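Flosico Community Library
Minutes of the Lending Collection Working Group
February meeting

Chair: Ghislain Simard
The meeting was called to order at 3:15 p.m.

1. Minutes of the previous meeting
Accepted as circulated, with the spelling of Guvlow corrected in item 4.

2. Carry bags for the lending kits
The Chair reported that 233 kits are in circulation and that the cardboard boxes now used for them are wearing out at the corners. Two replacements had been considered: a rigid case from Guvlow and a soft black fabric bag from Fuvier. The case was set aside at the previous meeting on grounds of weight. Members reviewed the Fuvier bag. 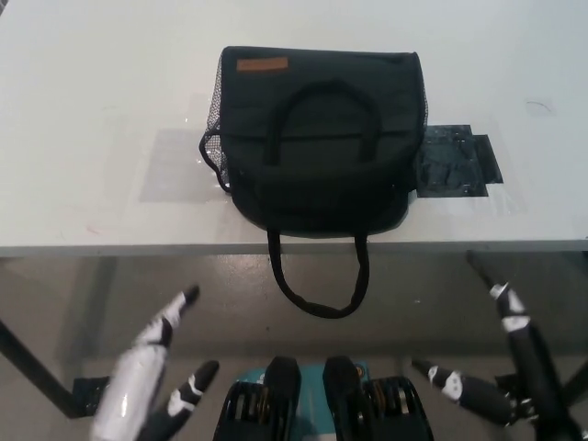
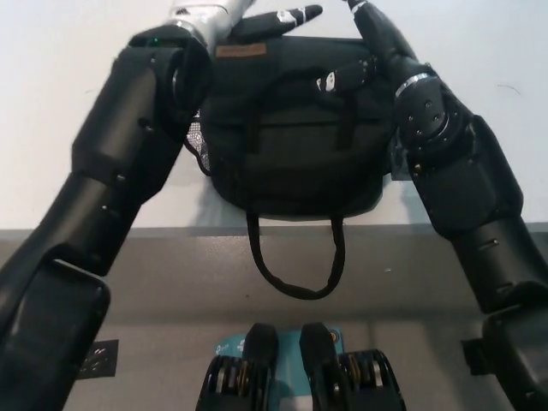
Black fabric carry bag with brown label, on the white table.

The following points were recorded:
The two handles were considered long enough for shoulder use by most adults. One member asked whether they would catch on the returns trolley – to be checked by circulation staff.
The mesh at the side was favoured for kits containing items that must be aired. It was noted that small parts should go in a zippered pouch in any case.
The brown label is to stay on. Catalogue numbers will be placed on a separate tag tied to a handle, and no adhesive labels are to be used on the fabric.
Black was accepted as the standard colour. A request for a second colour for the children's kits was deferred.

Moved that 200 bags be ordered from Fuvier in the first instance, with the remaining kits to stay in boxes until the spring count. Carried, one abstention.

3. Saithong branch
The branch has asked for additional shelving for oversized kits. The present shelves are 400 mm deep and the new bags are to be tried on them before any shelving is bought. The Chair will write to the branch.

4. Overdue kits
Three kits remain outstanding from the autumn. Second notices have gone out. Replacement charges will be applied at the end of the month, in accordance with the lending policy.

5. Other business
Members were reminded that the storeroom key is to be signed for at the front desk.

The meeting adjourned at 4:20 p.m.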